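Les corvées de cuisine et d'atelier, est-ce qu'une machine peut les prendre ? Question qui revient dans le courrier depuis juillet. Notes en vrac, à jour pour cette page.

## Peser, doser

Le plus avancé à mon avis. Grains, perles, lentilles, petite visserie : ça se ramasse à la pelle, ça se verse. Mais le réglage du poste compte autant que le bras.

- Bol posé AVANT d'allumer la balance, ou touche tare. Sinon tout est faux.
- Bol large, fond lisse. Les bols étroits, on en met à coté.
- Pelle à manche court, bien tenue, godet à moitié plein. Trop plein = ça roule.
- Réserve basse et ouverte, tout près de la balance.

Ravinder Li a fait 53 pesées chez Varketness, sept à reprendre. Toujours sur la fin, quand il manque deux grammes : le bras verse d'un coup, la main tapote. Pour finir, donc, petite cuillère et patience.

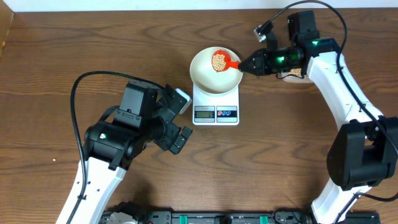
*Pelle rouge au-dessus du bol, balance à 0.*

Pareil à la main, d'ailleurs - les conseils ci-dessus valent pour tout le monde.

## Plier le linge

Serviettes, oui, lentement. Draps-housses, non. Kirsten Fraser a chronométré une pile de torchons : plus de 594 secondes, elle avait fini la sienne et bu son café.

## Vaisselle

Charger des assiettes plates, ça passe. Verres à pied - je ne confierais pas les miens. Casserole brûlée : bicarbonate, eau chaude, une nuit, et c'est vous qui frottez.

## Trier les vis

À l'atelier, bonne surprise. Vider le bocal sur un plateau clair, étaler en une seule couche, enlever les rondelles avec un aimant avant de lancer quoi que ce soit. Les vis emmêlées bloque encore tout.

## Balai, miettes

Un grain tombé sur la table reste souvent où il est. Gardez une ramassette sous la main, et un torchon à peine humide pour les perles qui roulent.

Dayana Jaramillo demande pour les vitres : pas essayé. Envoyez vos essais, je complète.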